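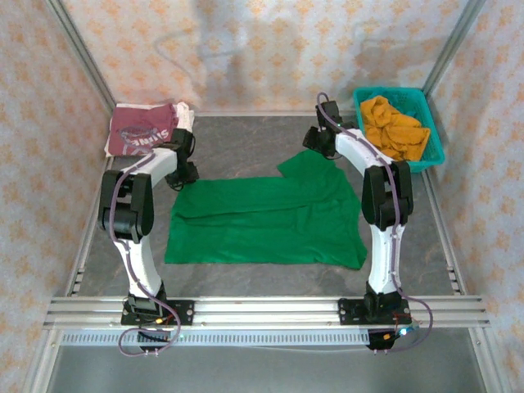
Inby 淘汰投票数据集说明

Inby 收录烹饪生存类真人秀《Parkham 厨房》历季的淘汰投票、豁免和选手去留记录。数据由观众根据正片逐集整理,与节目制作方没有关系。本文件说明数据的范围、字段、录入规则和已知问题。使用前请至少读完“录入规则”和“已知问题”两节。

当前版本

本版发布于2023年6月11日。与上一版相比,改动如下:

补全了第4季复活赛的投票记录,原先只有结果,没有逐票明细。
选手编号改为全库唯一。旧版中同一选手参加两季会得到两个编号,合并后旧编号保留在 aliases 表里。
删去了“镜头时长”字段。这个字段只有前三季填过,口径也不一致。
修正了第11季第6集的豁免归属。正片里豁免徽章先发给蓝队,后经裁判复核改给红队,旧版录的是复核之前的结果。

收录范围

共20季,181集,投票记录近3,200条。只收正片,不收网络加长版、预告和重聚特辑。特辑里选手自己说出的投票理由不进主表,确有价值的写在 notes 字段中,并注明出处。

明星季(第9季、第16季)与普通季放在同一张表里,用 season_type 区分。两者赛制差别较大:明星季没有复活赛,决赛由三人而非两人竞争,评审团人数也少。做跨季统计时建议先把它们筛掉。

Brurnberg 站的外景集是一个例外。那几集在海外录制,淘汰发生在厨房之外,投票用的是贴纸而不是票箱,所以没有投票顺序。相应记录的 vote_order 一律留空。

文件结构

episodes.csv:每集一行,包括季号、集号、播出日期、是否双淘汰。
players.csv:每名选手一行,包括选手编号、节目中使用的称呼、所属队伍、入场集和离场集。
votes.csv:每张票一行,是本数据集的主表。
immunity.csv:每次豁免一行,包括获得方式和生效轮次。
aliases.csv:旧编号与新编号的对照。
changes.txt:逐版改动记录。

所有文件均为 UTF-8 编码,逗号分隔,首行为字段名。含逗号的文本用半角双引号括起。用表格软件直接打开时,集号里的前导零可能丢失,请按文本导入。

votes.csv 字段

vote_id:票的编号,只保证唯一,不表示先后。
episode_id:格式为 S 加两位季号,再加 E 和两位集号,如 S07E03。
round:当集第几轮投票。普通集只有1,双淘汰集为1和2,平票重投另加0.5。
voter_id:投票人编号。观众投票填 PUBLIC,裁判投票填 JUDGE。
target_id:被投人编号。
vote_order:唱票顺序。以正片播出顺序为准。
is_void:是否作废。被豁免牌抵消的票填1,其余填0。
source:记录依据,取值见下文。
confidence:把握程度,取值为 high、medium、low。
notes:备注,可为空。

source 的取值

screen:票面文字在正片中能读清。
spoken:票面看不清,由主持人或投票人口述。
inferred:正片没有直接给出,由总票数和其他已知票推得。

推得的票只有在结果唯一时才录入。如果有两种以上可能,voter_id 留空,confidence 填 low。

录入规则

一、以画面为先。主持人口误的情况时有出现,票面与口述不一致时按票面录,并在 notes 里写明口述内容。

二、投票后退赛的选手,其票照常保留。投票前退赛的,当轮不录。退赛不算淘汰,players.csv 中 exit_type 填 quit。

三、双淘汰集中,两轮的投票人名单不同。第一轮被淘汰的人不再出现在第二轮。录入时请先核对当轮在场人数,再填票。

四、平票后重投,两轮的票都要录。部分赛季规定平票双方不得参加重投,部分赛季没有这条规定,不要按印象补。

五、结盟关系不录。旧版有过 alliance 字段,录入人之间分歧太大,第三次改版时撤掉了。选手在单人采访中说“我会投给谁”也不算投票。

六、决赛评审团投的是获胜者,不是被淘汰者。这部分记录的 target_id 指向被支持的一方,round 填 F。统计“得票最多的选手”时务必把它们分开,否则冠军会排在前列,结果没有意义。

七、每集由两人分别录入,再由第三人比对。比对不一致的行先不合入主表,等回看正片后处理。

已知问题

目前有73条记录的投票人没有确定,集中在第1季到第3季。早期正片常常只唱出够淘汰的票数,剩下的票不再展示。这些记录没有删除,因为总票数是知道的,删掉会影响每轮合计。

第5季第2集的播出版与重播版剪辑不同。播出版先放红队投票,重播版先放蓝队。表中采用播出版。

第13季改用匿名投票,主持人念完即收走,节目一直没有公开投票人。该季 voter_id 基本为空,不适合用来分析投票网络。

第8季有一名选手中途换队,换队前后的 team 不同。players.csv 只能存一个值,存的是离场时的队伍。需要逐集队伍信息的,可以从 immunity.csv 里的团队豁免反推,但只能覆盖有团队赛的集数。

播出日期以首播为准。因体育转播延后的几集,日期写的是实际播出日,不是原定日。

不适合的用途

本数据集不包含选手的真实姓名、年龄、职业和社交账号,请不要自行拼接后再以 Inby 的名义发布。

节目经过剪辑,票数和结果可信,票与票之间的时间间隔不可信。拿唱票顺序推断选手的决定过程,得到的主要是后期剪辑的习惯。

各季人数、奖品和豁免规则都变过,没有做过标准化。“平均每集得票”这类指标在跨季比较时要按在场人数折算。

常见检查

下载后可以先做几项简单核对。episodes.csv 除首行外应有181行。votes.csv 中每个非空 voter_id 都应能在 players.csv 里找到,PUBLIC 和 JUDGE 除外。同一集同一轮内,同一 voter_id 一般只出现一次;第17季有“双票卡”,持卡人会出现两次,notes 中写有“双票”。如果看到别的重复,请按下面的方式反馈。

反馈与更正

更正请写明 episode_id、vote_id、正片时间点和应改成的内容。只写“这票不对”的反馈没有办法处理。时间点以不含广告的版本为准,精确到分钟即可。

新一季的数据在整季播完之后统一合入,播出期间不发布半季版本,以免有人不小心看到结果。下一次更新计划在8月,内容是第13季的复核和 immunity.csv 的字段调整,其中“获得方式”会拆成个人赛、团队赛和道具三类。

使用许可

表格数据可以自由使用、修改和再发布,注明来自 Inby 并写上版本日期即可。仓库中不含任何节目画面、音频和字幕文件,也不接受这类文件的提交。notes 字段里引用的台词请保持原样,不要单独汇编。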